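Nastaler Grout and Tile Sealer, Matte

Penetrating sealer for unglazed brick, clay and cement tile and the grout between. Sold by the quart and the gallon.

We stock five sealers and we're suspicious of all of them. The Nastaler is the one we suspect least. The maker says one coat does the job. We put down 2 on our own entry and wouldn't trust a floor to less. The maker also says "lifetime protection," and we have asked whose lifetime and got no answer.

What it does do is slow down stains. Coffee or cooking oil on sealed grout gives you time to find a rag. Leave it overnight and you'll have a mark, sealer or no sealer.

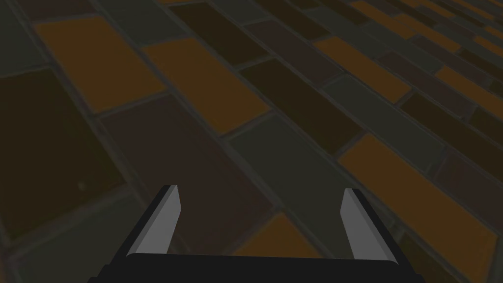 Coverage on the can is 800 square feet to the gallon. Maybe on something as tight as porcelain, where you don't need a sealer in the first place. On old clay brick we got 200, and the second coat went a little further. Buy for the low number. We take back unopened cans.

Matte means matte, more or less. Any penetrating sealer will darken a thirsty tile, and orange and brown clays show it most. Try it in a closet first. If you're after the wet look, you want the Brimelico gloss, and you'll also want to know that it scuffs and has to be stripped before you can recoat it.

How to put it on

Sweep, wash with a plain cleaner, and let the floor dry for a full day. New grout needs longer, so go by what's printed on the grout bag. Use a lambswool pad on tile and a small brush on wide joints. Wipe up whatever hasn't soaked in after ten minutes. Puddles dry to a white film that comes off with a scrub pad and a lot of swearing.

Open the windows. The label says "low odor" and we disagree.

What it won't do

It won't fix cracked grout, and it won't stop water coming up through a slab. Nor will it bring back color that's been bleached out of the joints. For that you need the Munetti colorant, which goes on before the sealer.

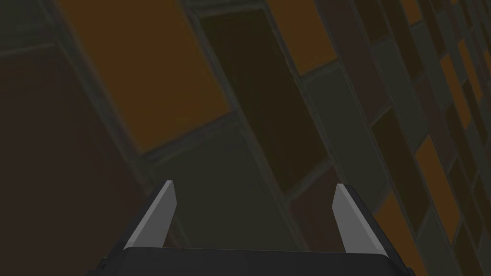

Itsuki Sakai: Used this on a mudroom in March. Your coverage number is closer than the can's, but I only got one coat out of my gallon and had to come back for another. Grout still beads water by the back door. By the sink it quit months ago.

Our reply: Sounds right. Wet spots wear out first, and you can redo just that patch as long as it's clean and dry.

Goes with: lambswool pads, joint brushes, Sugawara neutral floor cleaner.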